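White tabletop for sorting game discs, yes or no?

tabletop_tansy
Posted 17th April

So I finally caved and bought the Gresteo table, the big white one with the black metal edge. I sort and repair old board game sets and my desk was way too small (and brown, which is terrible for finding brown pieces!). I've got a tub of 1000 plastic discs to go through by color and I'm trying it on this before I commit to keeping the thing. Green and red really pop on it, and even the little dark blue one is easy to find.

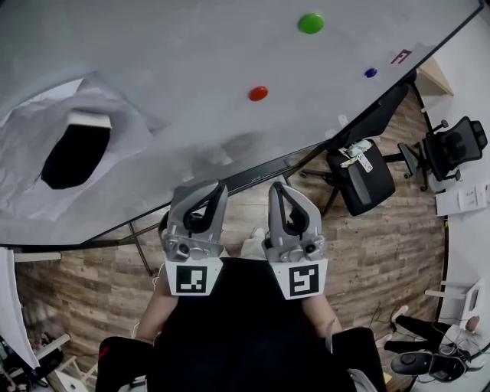 mossybucket
White is great until you start on the pale pieces. I had a Bestwood table in white and lost cream counters on it constantly. Went back to gray felt in December and I'm never switching again.

tabletop_tansy
Hmm, I do have cream ones in the tub. Could I just put something dark down for those and leave the rest of the table bare?

oldparcheesi
Sure, a dark placemat works fine. I don't agree on felt though – it grabs lint and then your discs have fuzz on them. I've used a hard top for years and just wipe it down. The thing I'd worry about is rolling. Does your floor have gaps between the planks? Mine does and I've lost 3 discs down there.

mossybucket
Rolling is exactly why I like felt lol. Lint comes off with tape.

oldparcheesi
Tape on 1000 discs, no thank you.

tabletop_tansy
Wood floor here too, so now I'm nervous! Would a lip around the edge help? I saw Brarnirska sells a stick-on strip but the reviews are all over the place.

kettle_and_dice
I have that strip. It's okay on a straight side, the corners lift. I'd skip it and sort inside a shallow tray. Also, do the small discs first while your eyes are fresh.

tabletop_tansy
Tray it is, I think there's one in the garage. Keeping the table for now – will report back when I hit the cream ones.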